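Warnness Court Shoe

An everyday shoe for indoor courts and hard floors, made by adidas. The upper is stitched to a rubber cupsole and the tongue is sewn in on both sides. Sizes come up slightly small, so order a half size up if you wear thick socks.

Lining and insole are both black. The insole lifts out for washing by hand. 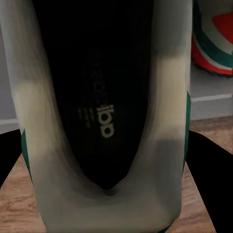

Delivery and returns

Orders placed before 11 am leave our store the same day. Unworn pairs can be sent back in their box. For club orders, write to Arūnas Mockus at the Clerier shop and list the sizes you need. Laces are sold separately.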